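Gripper comparison working group, Wavosstead lab
Minutes, February meeting

Present: Xinyi Kang (chair), two from Fasham, one from Gu, the minute-taker. The Cultport end joined by phone and mostly listened to its own echo.

1. Previous minutes
Approved after the word "flawless" was struck from item 4.

2. Gu finger set
200 grasps done on the mixed objects. The Gu fingers managed small boxes well and regarded the tape roll as a personal enemy. Kang asked that dropped objects be logged when they drop, and not from memory over lunch.

3. Fasham controller
Firmware 7 is installed. The arm no longer pauses to think before closing. Fasham described the pause as a feature. The group thanked Fasham for removing it.

4. Budget
700 dollars left. A second wrist camera was proposed, then priced, then withdrawn.

5. Rim grasps
Discussion of the yellow bin on the marbled counter, one dark finger inside the right rim and one outside. Fasham wants the approach kept well below the notch. Gu would like to try the notch itself. Agreed: 80 attempts at each spot, same bin, same controller settings, Kang to choose the order so that neither side can. It was also noted that the bin has crumbs and specks in it. Wiping it out was assigned to the minute-taker, who had left the room to get coffee.

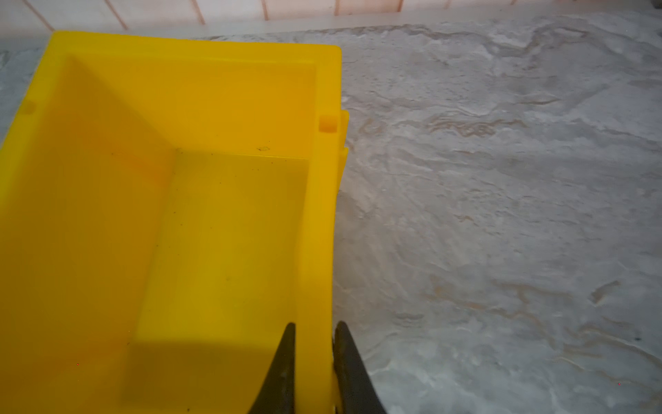 6. Any other business
Cultport asked what had been decided under item 2. The chair promised to send the minutes.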